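Hello, crafty people! A quick bit of news from my corner of the workroom, and then I have to get back to sewing on pin backs, because I have a mountain of them.

The Henum Winter Swap is back on! I wasn't sure it would happen this year, what with the July one being called off and everybody's plans going sideways, but the email landed in my inbox on Wednesday night and I may have squealed loud enough to scare the cat. Sign-ups opened this morning, 12/4/20, and they're already filling up. Last winter 836 people mailed each other little handmade things, and Kristaps Eglītis (he runs the whole list out of his spare bedroom, bless him) tells me he's expecting more this time. He sounded tired but very happy about it.

If you've never done one of these, it's easy. You fill out the form with your likes and dislikes, your colors, any allergies (wool! nickel! cats!), and whether you're okay with overseas postage. Then you get matched with a partner and you make them something small enough to go in a padded envelope. The theme is "stone and sea," and I am beside myself. I've wanted an excuse to play with marbled clay for ages, all those milky whites with rusty orange veins running through. I've already been hoarding a block of translucent white and a block of burnt orange from Kosia, and I bought a little jar of mica powder that I have managed to get on literally everything I own, including my toothbrush.
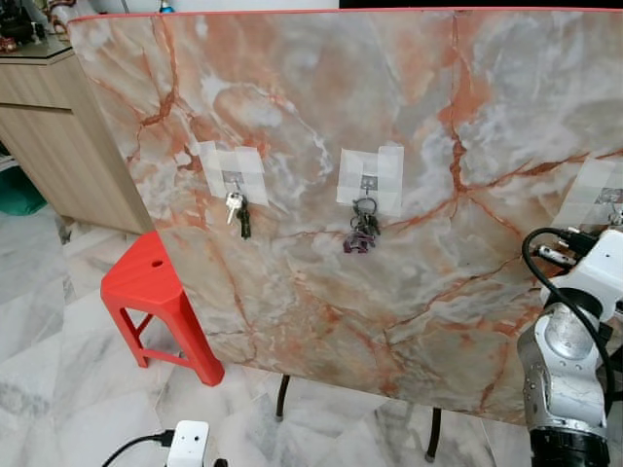
Marble print in pale gray and cream with rust-orange veins.

My plan so far is brooches, probably in a sort of pebble shape, with the veins done by chopping up the white clay and brushing acrylic paint between the bits before squishing it all back together. I did a test batch over the weekend. Two of them came out gorgeous and the rest look like deli ham. I think I used too much paint, and I know I rolled them too thin, so next time I'm going thicker and I'm letting the paint dry properly before I mash everything up. If you've got a better method, please, please leave it in the comments! I read every one, even when I'm slow to reply.

A couple of things have changed from last year, so have a look before you sign up. You can now pick up to three categories, where it used to be a single one. I went for jewelry, paper and "surprise me," which is either brave or very silly. The spending guideline for materials is gone completely, and I'm glad, as it always made people nervous and half of us work out of our scrap bins anyway. And there's a new beginners' group! Stepan Nazarenko is looking after that one. You might remember him from the felted mushrooms (I still have mine on my winter coat, and a lady at the pharmacy tried to buy it off me). He'll pair new folks with someone who has swapped before, and he's happy to answer nervous emails about customs forms. I sent him plenty of those in my first year, so I can tell you he's very patient.

Oh, and Jerkari is giving out supply packs again! The first people to finish their sign-up in the beginners' group get one in the mail. I don't know what's in this year's, but last time it was brooch backs, a bit of leather cord and six tiny cork stoppers that I still haven't figured out what to do with. Earrings? Very small bottles? Somebody help me.

Speaking of mail, I got the sweetest envelope from Nnaji last week, and no, it wasn't a swap, I just treated myself. I ordered one sheet of their patterned paper and they tucked in a handful of offcuts tied up with baker's twine. I've been cutting them into gift tags in front of the TV every evening, and there are now little paper snippets all down the side of the couch. There's one with a blue fish-scale pattern that I can't bring myself to cut into. It's just sitting there on my desk, being admired.

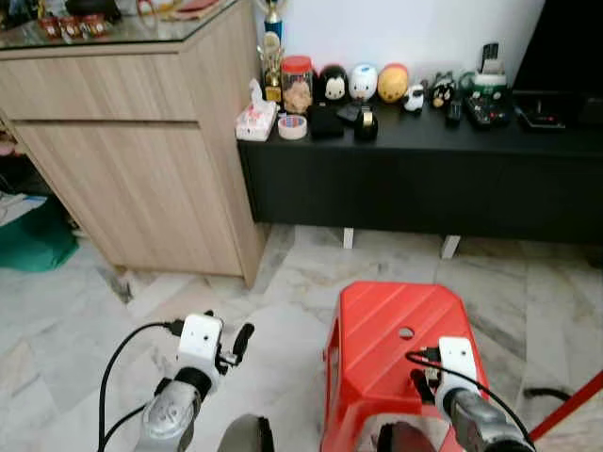 Anyway, back to the swap! Matches go out by email once sign-ups close, and Kristaps says to check your spam folder before you write to him in a panic. After that you get a good long stretch to make and mail your parcel. I'd still say don't leave it until the end. Last year I was at the post office counter with glue on my fingers, begging the clerk for one more strip of tape, and my poor partner's parcel took forever to reach her. She was lovely about it and we still write to each other. She's teaching me to make bookmarks by mail, one step per letter, so at this rate I'll finish the first one when I'm ninety.

A few people have asked me whether they need to be "good enough" to join in, and my goodness, yes you are! My very first swap piece was a wonky clay pear with a pin glued on crooked. The lady who got it sent me a photo of it on her hat. You don't need fancy tools either. I roll my clay with an old glass jar and cut it with a cookie cutter that's lost its handle, and I bake it all in a toaster oven I keep just for crafts.

If you can't do the swap this time but you'd like to help out, they're still looking for people to be "angels." An angel is somebody who makes one extra item and keeps it by in case a parcel goes missing, so that no one ends up with an empty mailbox. I've put my name down for that too. It'll probably be a pebble brooch. Everyone in my life is getting a pebble brooch, now that I think of it, so family, if you're reading this, act surprised.

You'll find the form on the Henum page, under "Winter." Make sure you tick the box for overseas if you want it, because it's set to "no" when the page loads and I nearly missed it myself. And if you do sign up, come back and tell me which categories you picked! I'd love to see some of you on the list.

I'll post photos of the finished brooches once my partner has hers, so I don't spoil it. In the meantime I have clay warming up under my elbow and a fresh pot of coffee on. Happy making!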